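September, morning session

Operations resumed at the Milommont site following the replacement of the left leader handle. Antigoni Gkikas held the controls and I kept the log. The programme requires 200 accepted demonstrations of the suitcase task by the end of the month. We began the day with 38.

Ms Gkikas asked that both grippers be brought to the case before any lifting was attempted, one at the front face and one at the right side. The written procedure from Mavitz allows either arm to lead. I have recorded her preference and will raise it with Xiomara Marchetti, as operators on the afternoon shift favour the older method and the two styles should not be mixed in one set.

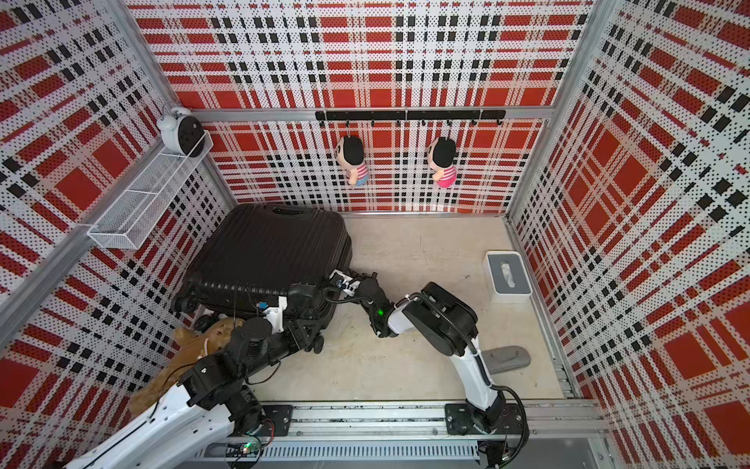

By noon we had logged 21 further attempts, of which 5 were rejected on review. Three of the rejections were for hesitation at the controls lasting over 5 seconds, and the others for a grip released too early. Ms Gkikas considers the hesitation rule too strict for a heavy object. I am inclined to agree, but the rule stands until it is amended in writing.

Dr. Marchetti's reply is expected tomorrow. Wrist cables to be inspected before start-up. Request second chair for the control desk.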